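Bevari Card Sorting Station

By Afia Abubakari, product lead, Movurance

I've been selling and setting up bench equipment for a fair while now, and the Bevari is the one I get the most emails about, so I've tried to put everything on one page (the old page was a mess, sorry).

The Bevari is a one-arm sorting station for places that handle cards in small runs: membership cards, hotel keys, sample swatches, gift cards, that sort of thing. You get the arm, a soft-fingered gripper, the control software on a laptop licence, and your choice of slotted tray. It works across the table from a person. You don't need a cage or a separate room, and it'll run off an ordinary wall outlet.

What changes for your people? Mostly the dull part of the day. At Eshun, the print finisher who took our first unit back in March, Esi Korletey used to file 700 cards a shift by hand and then check them all again before they went out. She still checks them, and she's the one who decides what counts as a reject, but the slotting is the arm's job now. She told me her wrists noticed before her boss did! Her team was pretty wary at first, and fair enough too. Nobody's hours were cut, and two of them have since learned to set up new jobs on their own.

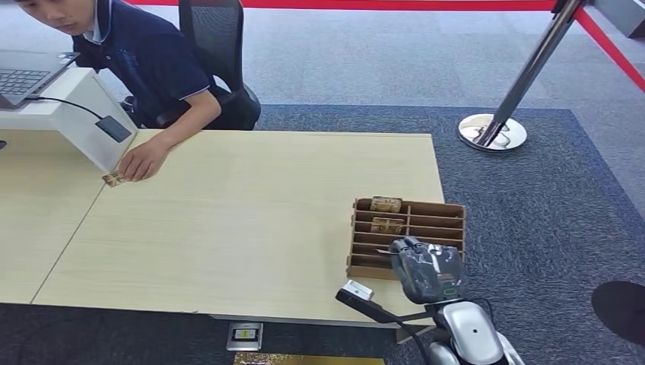
Sharing the bench: cards in a slotted wooden tray, with the gripper at its front edge.

A few things people ask me over and over:

Which tray should I get? The wooden one, if your cards are shiny or scuff easily. The dividers are thin and the back wall is taller than the rest, so there's something to line a card up against. We do a moulded tray as well, which is cheaper and easier to wipe down, but I reckon the wood is nicer to work beside all day.

How long does training take? Plan on a morning. Gunnel Lie does most of our installs and she likes to have everyone who'll share the table there at once, including the night crew if you can manage it. Please don't send only the supervisor.

Can I teach it a new card? Yes, you show it by hand a few times and save the job under whatever name you like. The software holds 134 saved jobs, and so far only one customer has grumbled about the limit (hi, Amna!).

Does it slow down around people? It does, and you can set how much. Some crews leave it on the gentle setting for weeks and then bump it up when they're comfortable. Let them pick.

The Grillo gripper comes as standard. Spare finger sets are sold separately, part number 657, and they swap over without tools. Keep a set in the drawer.

Price is $2,000 a month on lease, with install, training and phone support included. Colour choices for the arm are silver-white or charcoal.

Page updated Sep 4, 2019. For a demo at your place or ours, ring the office and ask for me or Nhyira Abugri.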